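Dyeing old napkins yellow – worth it or just buy new?
Home & Table > Laundry and Linens

pinafore_k
So I've got a stack of cotton napkins from my grandmother that went that sad gray-white color. I want them yellow for a December lunch (my mom's 80th, her favorite color). I've got a packet of Lusent dye in the drawer and one big pot. Has anyone gotten an even color at home? I'm scared of blotches.

Omerović
Wash them first. Twice. Old table linen is full of starch and gravy and whatever else, and the dye won't take where the grease is. I did mine in the sink and got a map of the world on every one.

dentedkettle
I'd say skip it and buy new. There's a linen outlet in Denville where I paid 10 bucks for a whole set last year. By the time you've bought salt and ruined a spoon you're not saving anything.

pinafore_k
But they're my grandmother's! I'm not trying to save money, I just want to use them again.

dentedkettle
Fair enough, I read too fast. Still think gray under yellow is going to go kind of mustard on you.

Humlow
Mustard isn't the worst thing that can happen at a lunch. I disagree about the outlet too, those napkins pilled on me after two washes. Pinafore, do the stovetop method, keep the pot just under a simmer and stir the whole time. I mean the whole time, put a podcast on. And weigh the napkins dry! Mine came to 497 grams and the packet was meant for 200, so of course I got a pale baby-chick color and had to go buy more.

Omerović
Stirring is overrated if the pot is big enough. Crowding is what gives you blotches.

Humlow
We'll have to disagree on that one, I have stirred and I have not stirred and I know which batch I'd put in front of guests.

zdenka_sews
Zdenka Kneževič here, I used to post as zk_hems before I lost my password. I'm with Humlow on stirring and with Omerović on the washing. If the gray bothers you, soak them overnight in oxygen bleach before you dye, then rinse like crazy. Do one napkin as a test, and let it dry before you judge, wet yellow always looks deeper. I must have hemmed 1000 napkins in my life and I still do a test piece. As for the shade, I like a strong yellow for a winter table, with plain white plates and something green down the middle

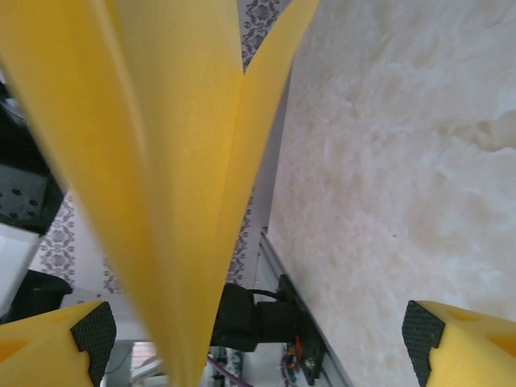
– rosemary is nice, or just ivy from the yard. I wouldn't add candles in the same yellow, it gets to be a lot. Pinafore, tell us how the test one comes out, and wear gloves!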